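About Us

Rudau Calibration is an independent laboratory for weighing and dimensional instruments. We calibrate, adjust and document equipment used in food packing, pharmacies, machine shops and testing labs. Our main site is in Sarberg. A second, smaller site in Florkau handles intake and return shipping, along with simple bench scales.

The laboratory was set up by Zlatko Trajkovski, who had spent 24 years in mass metrology and wanted a shop where the person doing the measurement also signs the certificate. We still work that way. Each certificate carries the name of the technician, the reference standards used, the room conditions during the test and the full uncertainty budget.

What We Calibrate

Balances and scales from analytical models up to floor platforms with a capacity of 1000 kg
Weight sets, individually or as boxed sets
Micrometers, calipers, height gauges and dial indicators
Torque wrenches and torque screwdrivers, clockwise and counterclockwise

We do not calibrate pressure, temperature or electrical instruments. Customers who need those are referred to Nikolaidis, a separate company with its own quality system and its own price list.

How a Job Moves Through the Lab

Every instrument is logged at intake and given a job number that stays with it until it leaves. It is then cleaned and left to settle in the measuring room. Weight sets over 5 kg settle overnight. As-found readings are taken before any adjustment, and they are reported even when the instrument turns out to be well outside its limits. If an adjustment is made, a second set of readings follows under the same conditions.

Standard turnaround is eight working days from receipt. Large platforms are done at the customer's site, and the date depends on the route plan for that region. We publish the route plan in March for the year ahead – later requests are fitted in where there is room.

Decision Rules

A statement of conformity is only given if the customer has named a tolerance. Where a reading falls so close to the limit that the uncertainty interval crosses it, the certificate says so and no pass or fail is stated. Customers may choose a different rule in writing before the work begins. It cannot be changed after the readings have been taken.

Repairs and Parts

Minor repairs are carried out in Sarberg with the customer's approval. We stock leveling feet, pan supports, ratchet inserts and the more common display boards. Fasteners that hold a measuring part in place are checked for seating and damage before readings begin. A domed screw head in the middle of a flat metal disc is easy to inspect; recessed ones take longer.
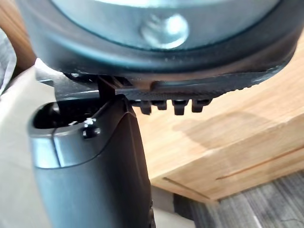

Records and Confidentiality

Measurement records are kept in the job file together with the signed certificate. Copies are sent to the address on the order and to no one else. If an instrument changes owners, the new owner needs written consent from the previous one before we can release its history – a short letter with the serial number is enough.

Visiting and Shipping

Instruments can be dropped off at either site during business hours. Please pack balances with the pan and draft shield removed and wrapped separately, and lock the weighing cell if the model allows it. Put the order form inside the carton. Forms with missing tolerances are processed as calibration without a statement of conformity.

Page last revised Jan 30, 2024.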